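Posted in March by Mounir Abou Zeid
Filed under: Grippers and Jams

Warm hello to everyone, and sorry for the length – I do ramble. My Rendby arm has been clearing packaging into a bin for weeks, and last night it let go of a carton early, then closed hard on nothing and tripped at cycle 1,176. I've cleaned the pads twice and I'm still stumped.

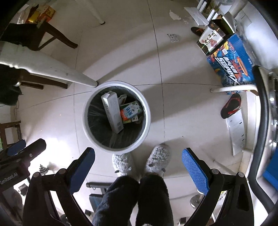 The log shows error 13 both times, and I had the grip limit at 800, same as always.

Comments

tekleab_fan: Oh, I've been there! Drop it to 200 and try light cartons first.

Tyyne Saarela: I have to disagree, friend – a lower limit only hides a worn pivot. Please cut the power before you wiggle anything, those fingers pinch.

Mounir Abou Zeid: Power's off, Tyyne, and the left pivot does have some play in it. Ordering one from Hovard tonight.

We use cookies to keep you logged in. Accept | Settings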